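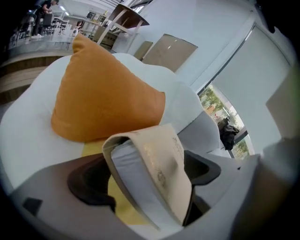

Vol. 9, p. 462

Grasp planning for thin and folded objects

By Drita Dimitriou
2 June 2020

Grasp planning is the part of a robot's software that decides where the fingers go, how wide they open, which way they approach and how hard they close. For a mug or a wooden block the problem is well understood. Paper is another matter, and a wonderful one! A booklet can be stiff along one line and floppy along another, it changes shape the moment it is touched, and its pages slide over each other while the cover stays put. This entry covers the software side of the subject: perception, planning, control and the tools used to check them.

Perception

Most planners begin with a camera on or near the wrist. A fisheye lens is a popular choice, as it keeps both fingers in view along with a good deal of the room. The price is distortion. Things close to the fingers look huge, straight edges bow, and the corners of the image may go black. Software can either flatten the picture first or learn directly from the curved one. The second approach has gained ground, partly because flattening throws away the outer part of the view, where walls, windows and furniture give the tracker something to hold on to.

A soft object is usually described by a mask (which pixels belong to it) plus a small set of keypoints, such as corners, the spine and the fold line. Folded paper makes keypoints hard. When a cover wraps around its own pages, two of the corners may be hidden and the fold can be mistaken for the spine. The Tuvanier labelling scheme deals with this by letting an annotator mark a keypoint as "inside the jaws", a third state beside visible and hidden. It sounds like a tiny change — it cleared up a surprising amount of muddle in training data.

Background matters too. A cream cover against a white sofa has very little contrast, while the same cover in front of an orange cushion stands out beautifully. Good datasets include both.

Planning

A classic planner samples many candidate grasps and scores each one. For rigid objects the score rests mainly on surface angles and friction. For booklets, two more terms are added:

Layer term. Rewards grasps that pinch every sheet together, so pages do not fan out.
Sag term. Penalises grasps that leave too much unsupported paper beyond the fingertips.

The Pylypenko planner, first released in March, scores 30 candidates per cycle and keeps the best 12 for a closer look with a simple bending model. The model treats the booklet as a strip with a hinge at the fold. Real paper is far richer than that, yet the strip is quick to compute and gets the direction of sag right, and direction is most of what the approach path needs.

Learned policies skip the scoring step and predict finger motion straight from images. Many are trained on demonstrations made with a hand-held gripper, where a person squeezes and moves the same sort of fingers the robot will use. People are marvellously inventive with paper. They fold it over, stand it on edge or push it deep into the jaws, and all of those habits become available to the policy.

Control

Once the fingers touch, position control alone is a poor guide. A stack of pages compresses, so the commanded width and the settled width differ. Common practice is to close slowly until the motor current rises, hold, then read the width again. Clurkell, an open control library, wraps this in a single routine called settle-close and logs both widths for every attempt. The gap between them is a lovely cheap estimate of how squashy the object is.

Slip is watched through the camera by following printed marks on the cover relative to the fingertips. Faint lettering gives weak marks, and trackers often fall back on the paper's outer edge.

Tooling

Replay viewers are the everyday workhorse. Evetlow shows the image, mask, finger width and planned path on one timeline, and lets a developer swap in a new planner on an old recording. Its best feature is the side-by-side view, where two planners can be stepped through together until the moment they disagree.

Open problems

Regrasping a folded booklet without letting it spring open remains difficult. So does turning a single page with two rigid fingers, which people still do far better with a damp thumb.

See also: deformable objects; fisheye calibration; learning from demonstration; visual servoing

Last updated 2 June

Contact the editors | Copyright the contributors | Back to top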